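The Puddle Behind the Bus Station

Constanza Alarcón keeps a towel in her camera bag. It is for kneeling on. Most of the pictures in her new show, which opens in Arnmont in September, were taken with the camera a finger's width above a puddle, and she has ruined enough pants to have learned from it.

The show is called "Lu" and has 22 prints in it. She picked them from 566 frames, nearly all shot within walking distance of her apartment. There are no mountains and no lakes. There is the back of a supermarket, a row of parked delivery vans and a bus station, all of them doubled in water.

"I started with shop windows," she says. "Everybody starts with shop windows. Then it rained for a week and I looked down."

She works with one body and one lens, a 35mm she bought used. She turns autofocus off, as it tends to lock on to the leaves and grit lying on the water. The reflection is farther away than the surface, so she focuses by hand on the building itself and lets the ground go soft. On bright days she takes the polarizer off. A polarizer turned the wrong way will wipe a reflection out completely, and she lost most of an afternoon that way in her first year.
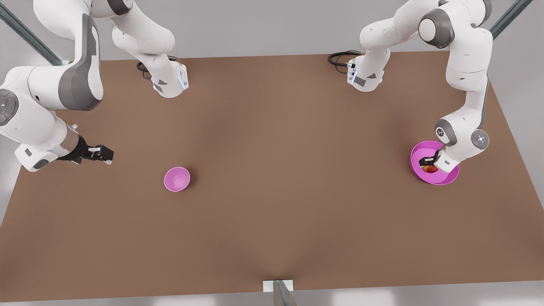
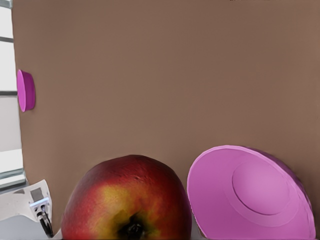 Wind is the main problem. A puddle deep enough to hold its shape will still ripple in a light breeze, so she prefers the first hour after sunrise. She has a list of places where water collects and how long it stays. The one behind the bus station lasts two days. The one outside the Getum paint store is gone by noon.

Severino Pacheco, who printed the show, talked her out of glossy paper. The first proofs were glossy, and under the gallery lights people saw themselves before they saw the picture. The final prints are on a matte cotton paper and hang without glass. He also asked her to stop flipping the images upside down. She agreed on all but three – those are in the back room.

The prints cost $387 each, unframed. Alarcón is already working on something else, a set of night pictures taken along the Drerkness road, and she says there is no water in any of them so far.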